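主题：Re: [cell-maint] 提篮单元：指垫换完以后抓提手总报"抓取未确认"
发件人：Yaa Aryee
收件人：cell-maint 列表
日期：2021年3月3日

Kibet Tanui 写道：
> 各位好，
>
> 我们这边的提篮单元（跟 Cemmont 那台同型号，Plandico 的夹爪，控制柜里跑的是 Dilura）上个班次换了全套指垫，换完之后抓篮子提手就开始报"抓取未确认"。不是每次都报，连着几篮好好的，突然来一次，手臂停在那儿等人确认，点一下继续又没事了。
>
> 已经做过的：
> 重新跑了手指回零，通过；
> 指垫拆下来看过，没有装反；
> 把闭合力从 14 调到了 16，报得少了一点，但还是报；
> 腕部相机擦过。
>
> 没做过的：触觉基线没有重标，因为手册上写换指垫"建议"重标，没说必须。腕部相机的外参也没动。
>
> 有没有人碰到过？还有，闭合力一直放在 16 会不会有问题？Lamisi 说她不喜欢这个数，但是没说为什么。
>
> Kibet

Kibet 你好！

碰到过，而且跟你写的几乎一模一样，连"点一下继续又没事了"都一样，我看到这句的时候在工位上笑出了声。去年7月我们换完指垫也闹了这么一出，折腾了我和 Yaw Eshun 两个下午。我把当时的笔记翻出来了，有点乱，边看边给你写，你挑有用的拿。

先回答闭合力的问题，这个我比较着急：请调回 14。Lamisi 不喜欢是对的。16 本身离夹爪的上限还远，手指不会坏，麻烦在于指垫。新指垫要一段时间才压得"服帖"，这时候加力，垫子边上会被挤出一圈，等你后面再标基线，标进去的就是一个变了形的垫子。我们当时也加过力，也是"报得少了一点"，然后高高兴兴过了一个班，第二天重新报，比之前还勤。最后那套垫子整套扔了重来，Matoušek 发货又慢，等得我想自己拿橡皮刻一套（开玩笑的，别刻）。

"抓取未确认"这条报警，Dilura 里判定的东西有三样：手指停下的位置、指垫上的接触读数、还有腕部相机看到的提手是不是在该在的地方。三样里有一样对不上，它就停。界面上只给你一句话，不告诉你是哪一样，这个设计我骂过好多回了。不过日志里有。打开当班的日志，搜 grasp_check，后面跟着三个标志，看哪一个是零。我们那次 371 条报警，几乎全是中间那个，也就是接触读数。我猜你的也是，但请一定先看，别信我猜的。如果你看到是第三个，那就是相机的事，下面关于基线的一大段可以先跳过去。

假设是接触读数。重标触觉基线，手册那个"建议"我认为应该改成"必须"，我跟 Plandico 的技术支持提过，他们说会转达。步骤手册里有，我只补几条手册没写或者写得太含糊的。

第一，标之前手里什么都别夹，手指张开，手臂停在保养位。不要停在料架前面那个等待位，那个姿态下手腕是斜的，手指自重会压进读数里。我们第一次就是图省事在等待位标的，白标。

第二，通电以后等它热起来。冷机标出来的零点，跑半个班就漂了。我一般先让它空手张合一阵子，去倒杯茶，回来再标。

第三，标之前把指垫擦干净，用不起毛的布，沾一点点异丙醇，擦完晾透。顺手看看指尖那圈黑色外帽有没有压住垫子边。外帽装歪一丁点，垫子的一侧就一直处在受力状态，基线把这个力当成零，等真夹东西的时候那一侧反而读得少。这是我们那次的真凶之一。判断方法很土：指甲沿着垫子边走一圈，手感应该是一样的，哪儿卡一下，哪儿就压着了。

第四，标完不要马上回自动。先手动夹一次篮子提手，看读数，再松开，看两边是不是都回到零附近。回不去的那一边，把外帽拆了重装，从头再标。

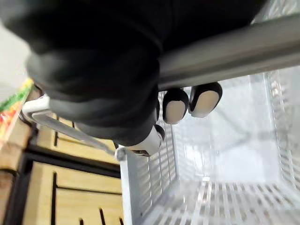
手动夹提手这一步，我想多说几句，因为我们在这里也走过弯路。夹的时候篮子一定要空，一定要放平，速度放到最低，人站在能够到急停的地方。夹住以后 Yaw 一看就说装歪了，要拆，理由是两个指尖不齐。别拆！合在灰色横杆上的时候，横杆底下露出来的两个指尖就是这副样子，左边那个低一点，右边那个往右偏，两块米色的垫子也不会朝着同一个方向。手指各自顺着杆子找位置，停下来有高有低我们这边一直是这样，拿这个当装歪的证据会冤枉它。要看的是两边读数松手后能不能回零。另外留神左边那根手指，就是带白色关节盖的那根，它的末端会一直伸到篮沿上，跟提手臂的接头挨得很近。这个位置如果顶上了，手指停下的位置就不对，标志里是第一个变零，跟指垫一点关系都没有，可是界面上报的还是同一句话。我们后来在 Dilura 里把抓取点沿着横杆挪了一点点，让这根手指离接头远一些，之后第一个标志就很少出来捣乱了。挪多少要看你们的篮子，我们的数给你没用。

提手的两半也要看一眼。折叠提手，一半竖起来一半躺在侧面，本来没什么，但是躺着的那一半要是没躺到底，半路翘着，就会把手指往外顶。我们现在的做法是上料的人放篮子的时候顺手把不用的那一半按下去。听起来很笨，管用就行。Charito Tan 在她们那边试过换成固定提手的篮子，说报警是少了，可是篮子叠不起来，料架上放不下，后来又换回来了。Charito 你要是在看，补充一下细节？我只记得个大概。

再说黑色的包覆层。你信里没提，可是你换指垫的时候肯定动过它。装回去的时候褶皱别堆在手指根部，堆在那里的话，手指张到最大那一下会被它带住，回零照样能通过（回零的力比较大，推得过去），正常抓取的时候就差那么一点点。我现在的习惯是装完先张合几次，看布面有没有被夹进去，再把褶子往手腕方向捋一捋。每次拆下来顺便把里面也擦一下，粉尘不少的。磨薄了就换，别拿胶带贴，胶带边翘起来会粘在提手上，别问我怎么知道的。

相机。你说擦过了，用什么擦的？如果是擦指垫的同一块布，请换块干净的再擦一次，镜头上一层薄薄的油雾肉眼很难看出来，可是提手的边缘会糊，白篮子又亮，两下加起来识别就飘了。白篮子配上顶灯，篮壁那一片本来就容易过曝，我们把曝光锁死了，没有用自动。锁定值在 Dilura 的相机页最下面，改完记得点保存，那个页面切走了不提醒你，我丢过两次。外参的话，你换指垫没有拆相机支架，一般不用重标。可是如果有人扶着相机当把手使过劲（我们这儿有，我不点名，Yaw 你自己知道），那还是跑一遍验证，验证比标定快得多，不过再标。

你那边我建议的顺序是这样：

先把闭合力调回 14；
翻日志，看三个标志是哪一个；
拆外帽，看垫子有没有被挤变形，变形的换掉，新垫子别加力；
热机，擦垫，保养位标基线；
空篮手动夹一次，松开看回零；
检查白色关节盖那根手指和篮沿之间还有没有余量；
回自动，半速跑一个班，再放全速。

半速那一段别省。全速的时候提手会晃，晃出来的报警跟真的问题混在一起，日志就没法看了。我们那次半速跑完很干净，全速又冒出来几条，一查是上升段加速度给得太大，提手在指垫之间滑了一下下，把加速度降一档就好了，跟前面那些都不相干。

备件这块也顺便讲讲。指垫我们现在手头至少留 2 套，Matoušek 的交期我前面抱怨过了。拆封以后没用完的要避光放，放在控制柜顶上那种地方会变硬，变硬的垫子装上去，基线标得过，夹光滑的横杆就打滑。外帽可以反复用，但是里面那圈卡扣拆几回就松了，松的扔掉。螺丝用原装的，长一点点都不行，会顶到垫子背面。

还有一个小问题想反过来问你：你们换完以后有没有把保养计数清零？我们 Dilura 的版本里，计数不清零的话它会按旧垫子的磨损去补偿闭合位置，新垫子厚，等于每次都夹过头一点。我不确定你们那个版本有没有这个补偿，Lamisi Gyamfi 应该清楚，当时参数表是她理的。Lamisi，你要是方便，把那张表发到列表上吧，我手里的这份是旧的，有几行还是我用笔改过的，自己都认不全了。

你翻完日志把 grasp_check 那几行贴上来，我对着我们的看。要是三个标志轮着变零，那就是另外一回事了，先查手腕那根线缆的插头，拔下来看针脚，再插到底，锁环要拧到有"咔"的一声为止。

Yaa Aryee

附：外帽拆装的那个小撬片，Plandico 工具包里给的是金属的，我们换成塑料的了，金属的会划垫子。五金店买的，随便哪种薄的都行。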